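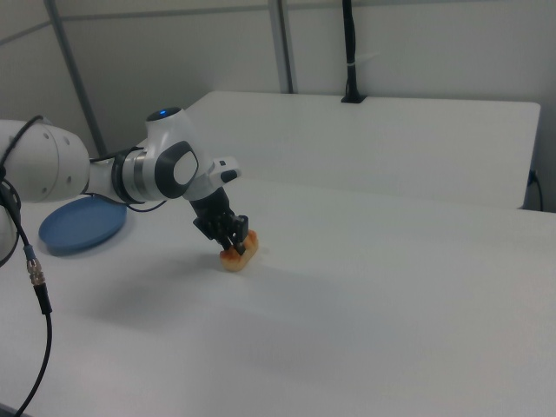
Breakfast for No One in Particular: A Study of Play Food, Plates and What People Think They Are Looking At

Final project report, Introduction to Product Research
Skillow College, Arsenault Hall
Submitted Friday, April 24, 2026

1. Background

Our group was assigned the topic "everyday objects," which covers most of the planet. We spent the first two meetings narrowing it down. Chairs were taken. Mugs were taken. A proposal on doorstops was returned to us with the word "why" written next to the title. We settled on play food, mainly breakfast food, and on the plates it gets served on.

Play food has a strange job. It has to be recognized at once by a person who may be three years old, it has to survive being dropped and stepped on, and it can't look so good that an adult tries it. Most people we talked to had owned some as kids and could describe one piece of it in alarming detail. The rest of the set had left no impression at all. One respondent remembered a fried egg very fondly and could not tell us whether there had been a stove.

We wanted to know two things. First, which pieces of a play breakfast do people recognize, and what do they call the ones they don't? Second, does the color of the plate change the answer? The second question was added late, after an argument in our group that had gone on long enough to need data.

2. Materials

The food came from the Wunon breakfast assortment, which we bought secondhand and topped up with a few loose pieces from a thrift store near campus. We did not mix the two in testing, except for one banana that got in early and was allowed to stay.

The piece that ended up running the project is the small pastry. It is long and lumpy, golden orange on top and a paler creamy tan underneath. We referred to it in our notes as "the pastry" because we could not agree on anything more specific. Two of us say croissant. One says bread roll. The fourth member of the group says it is a potato with ambitions and has asked that this be recorded.

For plates we used the same round shape in three colors: blue, white and yellow. The blue is a medium shade that leans a little gray, with a raised rim and a flat inside. It was our favorite from the beginning, and we have tried to keep that out of the results section. The table was white, and so the white plate had a habit of vanishing into it. We count that as a finding, though it could also be described as poor planning.

Total spending was $10 over what we asked for. The overage was plates.

3. Method

3.1 Online survey

We made a set of photos showing single food pieces, either beside a plate or on it, and asked people to type what they saw. There were no answer choices. Our instructor warned us that free text takes forever to sort, and we would like to say now that our instructor was right.

The link went to 1285 people through the college list and two class lists. We got 539 usable responses. A response was usable if it named a food, or tried to. We threw out blank ones, one that was a complaint about parking, and several that consisted only of the word "food," which is hard to argue with.

3.2 In-person sorting

We also ran sorting sessions in the second-floor workroom in Arsenault Hall. Each session took around 6 minutes and used the full assortment. People were asked to build a breakfast on one plate and tell us what they were making as they went. We wrote down the names they used without correcting them. This was harder than it sounds. When a grown adult holds up a waffle and says "cheese," the urge to help is strong.

3.3 Playroom visit

Munimo, the campus child care center, let us leave a box of the food and all three plates in the playroom for a morning and watch from the side. We took no photos and wrote down no names. We mostly wrote down what went on which plate, and later where the plate went. Plates travel a great deal in a playroom. One yellow plate was a steering wheel for most of our visit.

4. Results

4.1 Names

The fried egg was recognized by nearly everyone, in every format, on every plate. It is the star of the set and it knows it. Toast did almost as well. The banana, our stowaway, did better than several pieces that had been designed for the purpose.

The pastry did not do well. "Croissant" was the most common answer, followed by "bread" and "roll." After that came a long tail: dinner roll, chicken nugget, peanut, sweet potato, shrimp (more than once), a couch cushion, and "my grandmother's biscuit, which was also like this." People who said croissant were fast about it. People who said anything else tended to add a question mark.

We think the trouble is in the outline. A croissant has a curve and some ridges, and most people look for one or the other. When the shape is straight and bumpy, the color has to do all the work, and golden orange over tan describes about half the things anybody has ever fried or baked.

The underside turned out to be part of the problem. In the sorting sessions, people who picked the pastry up and turned it over often changed their answer. The pale side moved a few of them from croissant to bread, and moved one to fish stick, where they stayed.

4.2 Plate color

The blue plate won. People gave more specific names to food shown with the blue plate than with the other two, and the gap was widest for the orange and tan pieces. Food shown with the yellow plate got the vaguest names. The egg didn't care.

We had read in class that orange and blue sit across from each other on the color wheel, and we would love to claim that we predicted this. Our original hypothesis, still visible in the proposal, was that the white plate would win because "restaurants use it." Restaurants presumably also look at their tables first.

Food that was next to the plate did slightly worse than food on it. A few survey takers seemed bothered by the gap. One typed "croissant (fell off?)" and another asked whether the pastry was coming or going. We had not thought of the plate as a clue before that. A lump on a plate is a breakfast item. A lump on a bare stretch of table could be a lot of things, and apparently one of them is a shrimp.

4.3 Building a breakfast

When asked to build a breakfast, adults put the egg in the middle and arranged everything else around it with real concern for spacing. Nobody stacked. Several people apologized for leaving the pastry out and then put it back in as a side.

The children at Munimo stacked everything. The goal, as far as we could tell, was height. Once a stack fell, the meal was over and everyone was served again from the floor. The pastry was popular here, possibly for its size, and was called bread, a dog, and mine. None of the children appeared to be confused about any of this.

5. Problems

The survey photos were taken on two different days under different light, and the pastry looks more orange in the first batch. We noticed after the link had gone out.

Our respondents were mostly students, and a lot of them answered around lunch. We have no way of knowing how much of the chicken nugget result is hunger.

The sorting categories were ours. We had to decide whether "roll" and "bread" were the same answer, and we decided twice, in opposite directions, before settling on keeping them apart. The spreadsheet has a column from the earlier decision that we were afraid to delete.

At Munimo we meant to track each plate for the whole morning. We lost the white one early on. It was found under a rug.

6. What we would change

If we did it over, we would match the light, put the food in the same spot every time, and test the pastry against a version with a proper curve. We would also use a table that isn't white, or else drop the white plate and stop pretending it had a chance.

For anyone making a play breakfast, our advice is short. Give the baked goods a clear outline. Paint the bottom as if someone is going to look at it, because they will. Include a plate in a color that none of the food is, and leave the egg alone.

We would also suggest printing the name of each piece somewhere in the box. Our secondhand set came without its booklet, and we did consider writing to ask what the pastry is supposed to be. The group voted against it three to one. The potato faction wanted to know.

7. Where the materials are now

The Wunon pieces and the blue and yellow plates are in the labeled bin in the Arsenault Hall workroom and can be signed out through the end of August. The white plate is also in there. Look under the other two. The banana has gone back to the thrift store bag, and the response spreadsheet is in the course folder, with the parking complaint saved on its own tab.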